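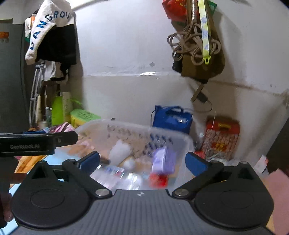 Blue pads, open.

I quit buying new notebooks in January. I had 47 of them in the closet, most with only the first few pages used, and I told myself I would fill three before I bought another. It is now April 28, 2019, and I have filled one.

The one I filled is an Eline with a gray cover. The paper is thin and the ink shows through, so I only wrote on the right-hand pages. That felt like a waste at first. Later I went back and used the left pages for grocery lists and phone numbers, and those turned out to be the pages I look at most.

Most of what I wrote is dull. There is a lot about the weather on Plavisska Street and what time the bus came. I wrote down what I paid for the new kitchen faucet. I wrote eight pages about whether to repaint the hallway, and I still haven't repainted the hallway.
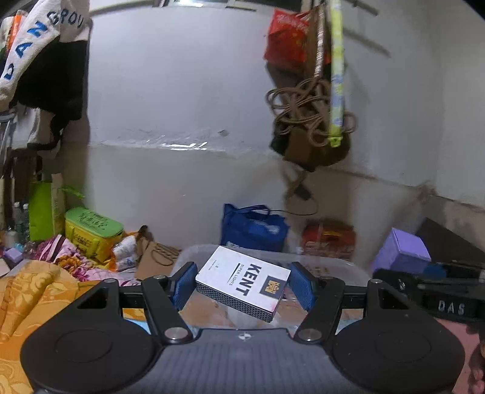 Page 3

The second notebook is a Nirora and I don't like it much. It has a stiff spine and won't lie flat on the table, so I have to hold it open with my left hand while I write. The paper is better, though. A pencil works well on it and doesn't smear.

I have been trying to write at the same time every day, after supper and before I wash the dishes. If I wash the dishes first I sit down and read, and then it is bedtime. I miss a day now and then. I used to leave a blank page for each day I missed, but I stopped doing that because it used up paper and I never went back to fill them in.

A few of the old notebooks had things in them I wanted to keep. One had my bread recipe from the old apartment, with the right amount of salt. I copied it onto a card and put it in the drawer by the stove.

The ones with nothing worth saving I am going to tear down for scrap. The used pages go in the recycling and the rest will do for lists. I have a Pan stapler that can get through a fairly thick stack, so I'll make pads out of them, probably next weekend if it rains.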